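Stories > Short Fiction > Tillico

My aunt left me the ferry bell from Tillico, and I swear it rings whenever I'm about to lie. Just once - a small, polite ding from the hall closet. My landlord heard it in January when I told him the rent was in the mail!

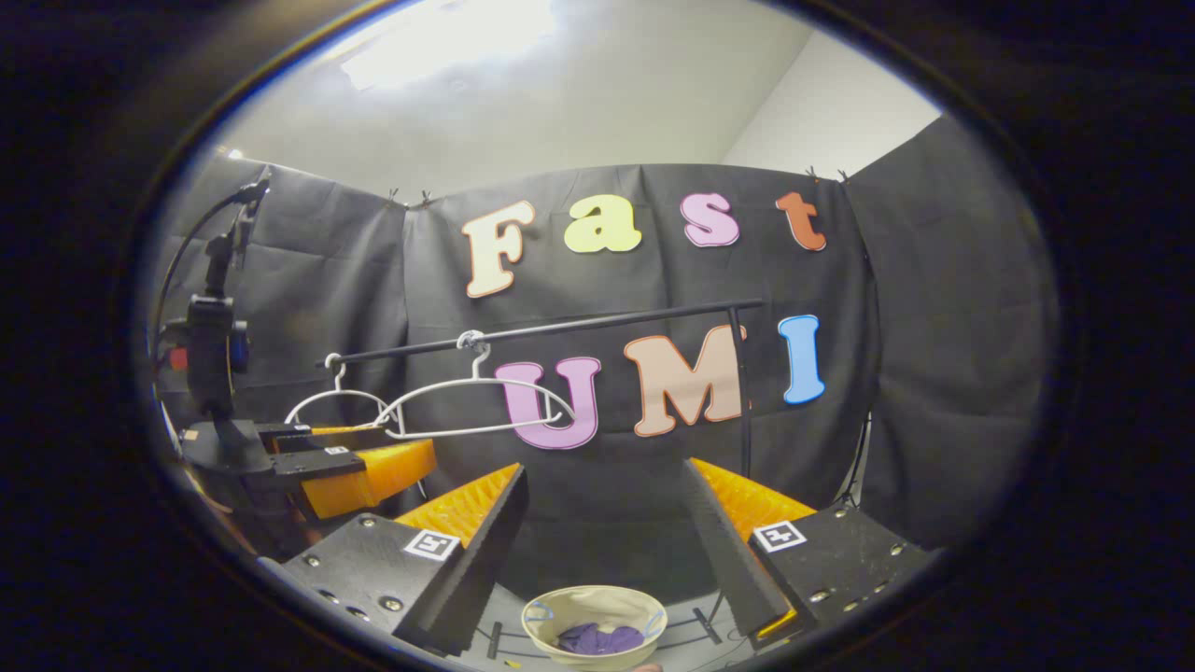
I tried everything to shut that bell up (socks, tape, a whole pillow). Then I remembered how she kept her rings, in a shallow beige bowl with a purple cloth crumpled up inside, and I gave the bell the same kind of bed. It was quiet for 3 days. On the fourth my mother called and asked if I was happy, and I said sure, and we both heard it.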